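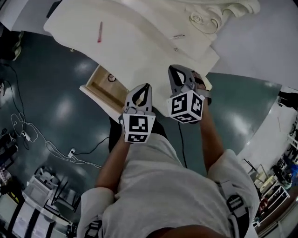 # Handout 3: Demonstration visit, furniture handling with hand-held grippers

Students attending the visit to the Trakitz hall should read these notes beforehand and bring a printed copy. The visit forms part of the module taught by Songül Öztürkmen and carries 2 credits. Attendance is recorded at the door.

## Purpose of the visit

The demonstration concerns the collection of handling data without a robot arm. An operator works with a gripper in each hand, and each gripper bears printed square markers from which its position can be recovered. The work at hand is a white dressing table with carved ornament. Curved and glossy parts are harder to grasp than flat boards, and small fittings such as screws and clips require a different approach from large panels.

Students should observe:

- how the two hands share the load when a large part is turned
- where the finger pads meet a curved edge
- how often the operator looks away from the grippers
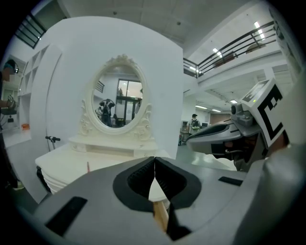 *Page last changed: 2024-09-19*

## Conduct in the hall

Visitors are to remain clear of the cables on the floor and must not touch the markers. Questions may be put to the operator between recordings. The view from a gripper differs greatly from the view at head height: the finger pads are always near, and the dressing table and its oval mirror may be partly hidden behind the tool. Reflections in the mirror should be noted as a possible source of error.

## Written work

Each student shall submit a report of no more than 289 words, with a separate summary of 200 words for the course file. Reports from the July group are held in the Poltar reading room and may be consulted there, but not removed.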